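3.2 The shared bin and what people put in it

Most households in our study kept at least one container that had no name. When we asked what it was for, people laughed, or looked at it for a while, and then told us about the last thing they had dropped in. Rekha Tripathi, who carried out the first round of home visits in September, began writing "the bin" in her notes for want of anything better, and the rest of us picked up the habit from her. We have kept the word in this paper - it is plain, and the people we talked to used it too.

The bins came in all sizes. For the sorting sessions we wanted one kind that everybody would meet on equal terms, so we settled on a large gray bin with a partition running lengthwise, set on a wooden tabletop at a comfortable standing height. The partition gives a front compartment and a rear one, and we said nothing at all about how the two should be used. A few participants asked whether the back was for "good" things. We told them it was for whatever they liked, and this seemed to please some and worry others.

The objects were drawn from a pool of 350, of which 300 had been named by at least one household in the Sunwood or Dubey interviews. The remainder came from our own drawers and cupboards, and we were glad to see them go. We tried to keep the mixture as homely as the real thing, so that a tool might well end up beside a drink, and a box beside both (Figure 4).
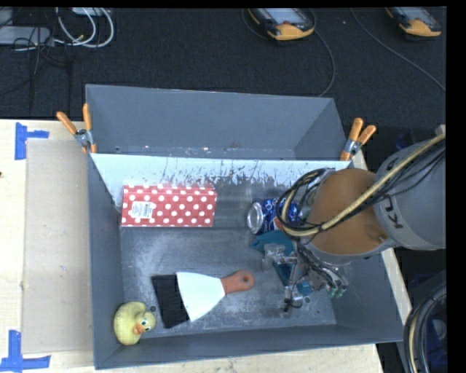
Figure 4. Mixed contents in the front compartment, among them a red box with white polka dots, a blue beverage can and a putty knife. The rear compartment is empty.

What interested us was how people talked about such neighbors. Asked to describe a bin's contents to someone in the next room, they nearly always started with the thing that had a pattern or a strong color, even when it was of no use to them. Tools came later, and were often described by the job they belonged to: a putty knife was "from when we did the hallway" or "the thing for the window." Drinks were treated as visitors. Several people felt that a can had no business in a bin with tools and said so quite firmly, and yet cans turned up in up to 30 of the household bins we had listed, usually lying on their sides.

The partition mattered more than we had expected. Many participants filled the front first and left the back alone for a good long while, as one might save a clean shelf. Others moved a single object across early on and then built a whole category around it. We coded 2101 placements in all, using the Kevow scheme with the small changes described in Section 2.4, and we return to the question of the saved compartment in Section 5, where the Skillent interviews shed some further light on it.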